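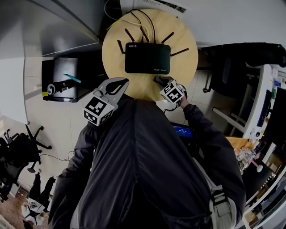

Sumport, the internet provider for the villages of the Uvitz valley, will connect 500 more homes to its fibre network in April. The work is made together with the cable company Van Beek. Every new customer receives a router on loan, free of charge for the first 3 months. Sumport supplies a flat black model, marked WiFi6 in the corner, and it can lie on any table near the socket.

"Many families here have waited long for a good connection," says Eun-seong Ok, director of Sumport. "We are glad that we can now offer it also to the upper villages."

With the new lines, the network will reach 1548 homes. The monthly price stays the same for existing customers.

Residents who wish to register can visit the Sumport office in Pritero from 9 in the morning. Gwawr Jenkins answers questions from the press and can be reached at the same office, telephone extension 955.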